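Notas para la charla - "Comprar menos veces, comprar mejor"
Chala, biblioteca municipal, 1/19/20

Empezar sin diapositiva. Saludar, agradecer a Percy Salazar por la invitación y por prestarme el micrófono. Decir que el español es mi tercera lengua y que si hablo demasiado rápido me levanten la mano.

Primera pregunta al público: ¿cuántas veces fueron a la tienda la semana pasada? Esperar las respuestas. No corregir a ninguna persona. Yo misma, cuando llegué aquí, iba cada día, a veces dos veces, y siempre volvía con algo que no había pensado comprar.

Contar la historia de enero. Durante ese mes guardé todos los recibos en una caja de zapatos. Al final los puse sobre la cama y los ordené por hora. Casi todo lo que después se echó a perder en mi cocina lo había comprado entre las seis y las ocho de la tarde, es decir, con hambre. (Pausa. En Stivdale aquí se rieron.)

Explicar el método, despacio:
Una compra grande cada 15 días, para lo que se conserva: arroz, lentejas, aceite, harina.
Una compra pequeña cada semana, para lo fresco.
Una lista que vive en la puerta del refrigerador y que escribe toda la familia, también los niños. 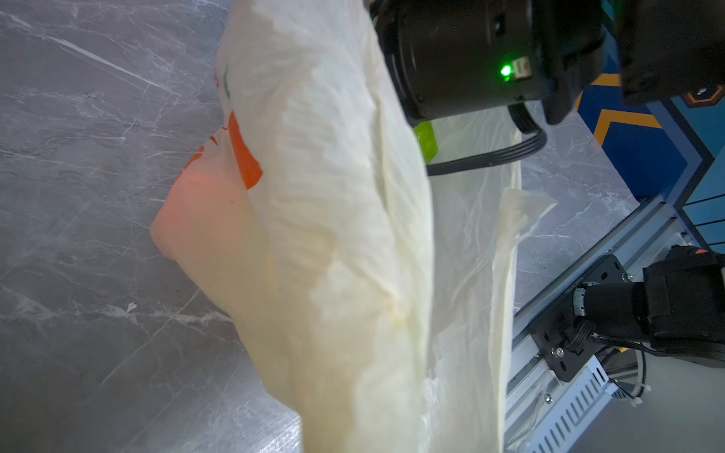 La lista es la parte difícil. Mi amiga Etenesh Tilahun la tiene dividida según los pasillos de la tienda, y así no regresa tres veces al mismo lugar. Yo la tengo por comidas: lunes no, martes no, solamente "sopa", "guiso", "algo con huevos". Las dos maneras funcionan. Lo importante es que se escriba el mismo momento en que una cosa se termina, y no la noche antes de la compra, cuando ya no nos acordamos.

Hablar de las cantidades. Para una olla de lentejas yo calculo 300 gramos secos y comemos dos días. Quien vive solo puede hacer la mitad o congelar - repetir esto, porque siempre lo preguntan.

Objeción que va a venir: "no tengo tiempo de planear". Responder con calma. Yo planeo mientras se hace el café. Si hay turno de noche en casa, como en la de Rizal Ong, se planea por mensajes y también sale bien.

Si sobra tiempo, leer el párrafo de la carta de Hervé Bailly sobre la despensa de su abuela. Si no sobra, pasar a las preguntas.

Recordar al final: las hojas para copiar la lista están en la mesa de la entrada. Devolver el micrófono a Percy.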